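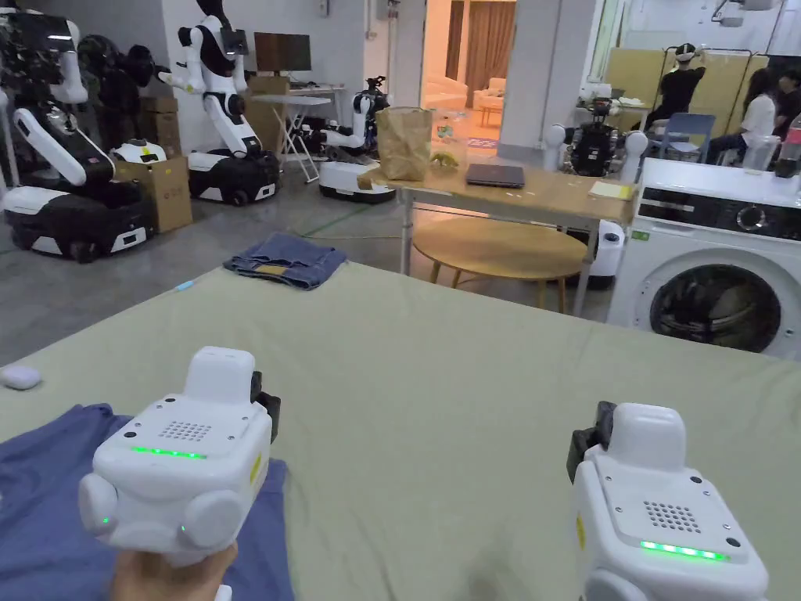

The laundrette in Skostham closed in March and I've been doing the sheets for a family of 4 at home since then. A few notes, as people asked. Colour first. I used to wash everything together, but a pale sage-green sheet and a blue cloth go in separate loads now, at least until I know the blue won't run. One bad wash was enough to teach me that.

The closed laundrette was the Winside one, next to the chemist. It had two big dryers that could take a double duvet. The nearest place that still has one is in Kornel, and the bus doesn't go past it.

I looked up what we were spending. With the service wash and the odd duvet it came to £280 over the year. I'd have guessed half that.

Drying is the hard part. We have a short line in the yard that gets sun until mid-morning and then nothing. A double sheet needs the whole line, so it's one a day — two if it's windy and I'm up early.

Things that have helped: folding the sheet over the line by a third so the hem doesn't drag, pegging at the seams, and shaking it hard before it goes up. The shaking saves more ironing than anything else I've tried.

I don't iron sheets any more. I lay them flat on a table while they're still slightly damp, smooth them with my hands from the middle outwards, then fold. Pillowcases I do iron, but only the side you see. 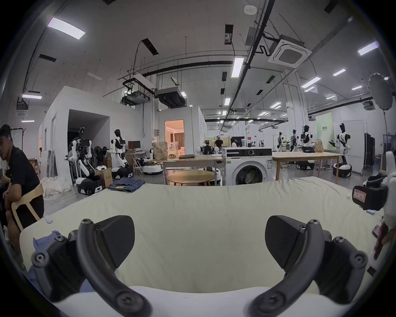 Cream sheet out flat, still a bit wrinkled along the far edge.

On fitted sheets: tuck the corners into each other, lay it down, fold the curved edge in, then fold in thirds. It won't look like the shop. It will fit in the cupboard.

Someone asked about spin speed. Our machine is an old one and the top setting is 1,425, or so the booklet says. I use it for towels. Sheets come out with hard creases at that speed, so I drop it right down and accept a longer dry.

The town has 3,393 people on the last count I saw and not one public dryer. I wrote to the council and had a reply on Apr 13, 2023 saying the unit is "under review". The sign has been taken down, so I don't expect much.

A reader mentioned Urban, the dry cleaner by the station. They do take sheets, but they charge by the item and they want three days. Fine for a wool blanket.

Next I'm going to sort out the airing cupboard. The bottom shelf is slatted and leaves lines on everything — if you've found a cover that lets the heat through, let me know what it's made of.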